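The Gray Bin, Again

So I've been talking about the gray bin since February and I know at least two of you are sick of it (hi, Mirjam). But I finally got to the bottom of it this Friday, so you're getting one more post and then I promise I'll go back to soup.

If you're new: we have a big gray bin that is supposed to be for things on their way somewhere else. Stuff that goes back to a neighbor, stuff for the car, stuff that belongs in a bedroom upstairs. What it became is the place where stuff goes to live. I'd come in the door with my arms full, see the bin, and drop everything in. Every single time!

My cousin Rahel told me to tip the whole thing out on the floor and start over. I tried that with the hall closet last year and ended up with a pile I walked around for 11 days, so no thank you. This time I went slowly. I put on a podcast, made a pot of coffee and took things out a handful at a time until the bin was down to the last few stubborn ones.

The papers were easy, mostly recycling. Gloves went in the glove drawer – three left hands, of course. I found the warranty card for the Heteck kettle, which died before we moved here, and a library book that I'm too embarrassed to name. There was also a gift card to Bronmont with 28 dollars on it, so I'm calling that my wages.

Then you get to the end, and the end is where I always quit. It's all the odd pieces that don't have a drawer. I'd pick up the purple bottle, think hm, and put it right back. Same with the sunglasses with the heart-shaped lenses, which I love and have worn maybe twice. The green cup doesn't match anything we own, and the blue tray with the little compartments has been on its way to becoming my earring tray for longer than I'd like to say.

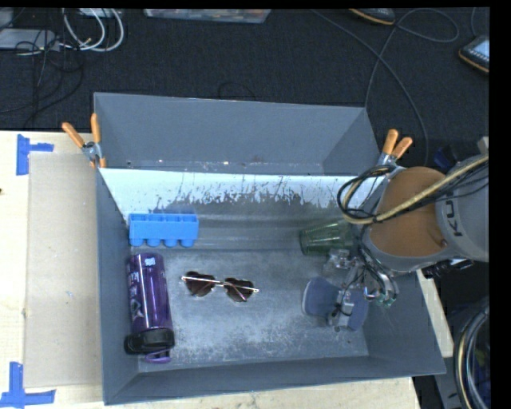
Do you have to decide on everything the same day? I give myself 48 hours for the leftovers, and whatever I haven't found a spot for by then goes in the giveaway bag by the door.

It's enough time to sleep on it and not enough to forget. The bottle got a hook by the back door, hung by its loop, so it can go on walks with me. The sunglasses are in the car. The tray did go on my dresser after all, and my earrings are in it as I type this! I'm keeping the cup for pens.

The bin itself I scrubbed with baking soda and an old brush. The scuffs on the bottom are there for good, I think, and I'm fine with that. Annelies wants to know if she can have it for her garage. Ask me again next month.

Soup on Friday, the one with the white beans.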